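Asunto: Re: [taller-ciltcombe] Pinza para tela, puntas nuevas

Hola a todas y todos:

¡Por fin me he puesto con las puntas! Después de la reunión en el taller me llevé la pinza a casa, cambié el tornillo del segundo dedo y volví a forrar los dos con cinta azul, que agarra bastante más que el plástico pelado. El conjunto se queda en 670 gramos, así que el brazo Purside lo levanta sin protestar, incluso estirado. El martes estuve probando con tela y me lo pasé en grande – no pensaba que pellizcar un borde diera para una tarde entera.

He bajado también la velocidad de cierre a 40 en el fichero de configuración (antes estaba a 61 y pegaba unos tirones tremendos). Os dejo dos fotos:

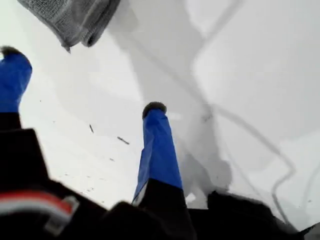

Primera, las dos puntas oscuras bien separadas; en la segunda están juntas, en el borde derecho de la toalla gris.

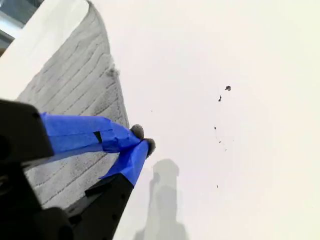
El martes, a las 22:14, se escribió en la lista:
> Yo no me fiaría mucho de la cinta. En la pinza que montamos
> con el kit Wongsuwan aguantó bien al principio, pero antes de
> los 2000 cierres ya se había corrido hacia la punta y el dedo
> medía mal la apertura. ¿Has pensado en funda termorretráctil?
> Y otra cosa: ¿calibras con las almohadillas puestas o sin ellas?

Con ellas puestas, siempre. Lo de la cinta me lo apunto, porque arrugas ya tiene en el dedo de arriba y me temo que acabe pasando lo mismo. La termorretráctil me gusta mucho como idea, aunque tendría que desmontar los dedos otra vez y el inserto del segundo entra muy justo. Si alguien tiene un trozo ancho, que lo lleve al taller y lo probamos allí.

Subo la configuración a la carpeta Prerkusov esta noche. ¡Trasteadla sin miedo, que hay copia!

Un abrazo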